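How to Log a Seal on the Beach (Without Bothering It) 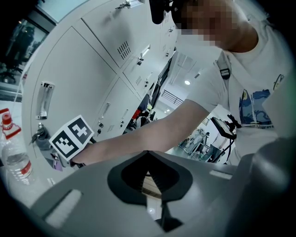 White T-shirt with the blue wavy print, black strap over the shoulder.

I've been keeping seal notes on the beach at Urholm for a few winters now, and people keep asking me how I do it, so I finally sat down on Tuesday and typed it up. It's pretty simple! You need a notebook, a pencil (pens quit on me in the cold), binoculars and a lot of patience.

Step 1. Stop early. The moment you spot a seal, stand still and look at it through the binoculars. If it lifts its head and stares at you, you're already too close, so back up slowly the way you came. I stay at least 60 yards off, and farther if there's a pup. Dogs go on the leash right away, even the sweet old ones.

Step 2. Write down the time and the tide. I do this before anything else because I always forget later. "7:40 a.m., tide going out" is plenty. Then add where you are. Pick things that won't move, like the end of the breakwater or the second set of steps, and guess the distance from there. My friend Bence Hegedűs paces his out along the top path and once got roughly 400 steps, then lost count when his phone rang, so maybe turn that off.

Step 3. Watch for 18 minutes. Yes, it's an odd number. It started as the length of time my thermos tea stays drinkable and I've stuck with it so my notes match from year to year. Every couple of minutes I jot one or two words: resting, scratching, yawning, shuffling, looking around. A seal lying in a banana shape with its head and tail up is usually just comfortable, so write "banana" and enjoy it.

Step 4. Note the coat and any marks. Color, spots, scars, whether the fur looks fluffy or sleek. If you can't tell what kind of seal it is, put "seal, not sure" and move on. I have whole pages of those from my first March at Nakton and they're still useful to me.

Step 5. Know when to call. Cuts, netting around the neck, coughing, a very thin pup by itself, or people crowding in are all good reasons to phone your local marine mammal rescue line. Save the number before you go out. Tell them what's in your notes, then do what they tell you. Please don't pour water on the seal or try to chase it back into the sea, it may have come out to rest!

Step 6. Copy it up the same day. Mine go into a plain spreadsheet with a row for each seal, and Tavion Okafor adds the ones he gets from the Coppens side. We use the same headings (date, time, tide, place, kind, behavior, people nearby), which saves a lot of back and forth.

If you get 2 seals lying close together, give each its own row and put the other one in the comments. I used to lump them together and spent a whole evening untangling it.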